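Object Drawing, Unit 2: Small Things on a Cloth

Welcome back, everyone, and thank you for hauling your boards up all those stairs again. Today we leave the big jugs and bottles behind and draw little things, the sort that live in a kitchen drawer (I raided mine, as you can probably tell!), and I'd like you to take your time over them.

Start with where things sit before you worry about what they are. A pen or a tube of toothpaste lying on a slant gives you a direction, and a direction is a lovely thing to hang a drawing on. Put those slants down first, very lightly, and then find the rounder shapes, like the bell and the toy cake, by looking at the gaps of cloth in between. The wooden burr puzzle is the hard one. Its sticks cross in three directions, so draw it as a plain block and cut into it slowly.
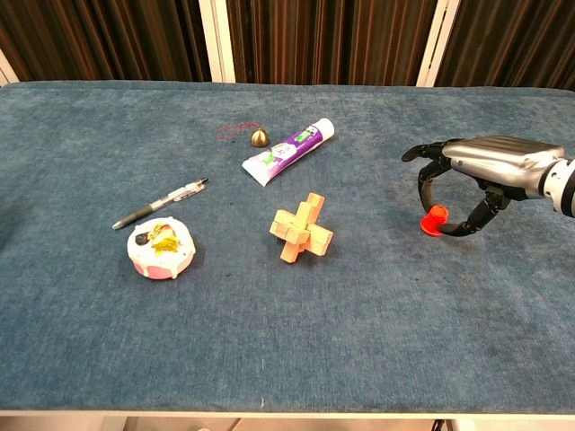 Ashok Ahuja asked whether the faded patches in the cloth ought to go in at all, or whether they would only muddle the objects. He had left them out and liked his page better for it, he said, though the bell seemed to float.

My answer is to put in two or three close to the objects and let the rest go. A soft shadow under the bell will settle it down too. Leave its red string until the very end, one line, no rubbing out.

For next time: read page 61 of the Talavera handbook, the part on ellipses, and bring 2 finished sheets, one in pencil and one in any color you like. Soft pencils are in the tin by the sink.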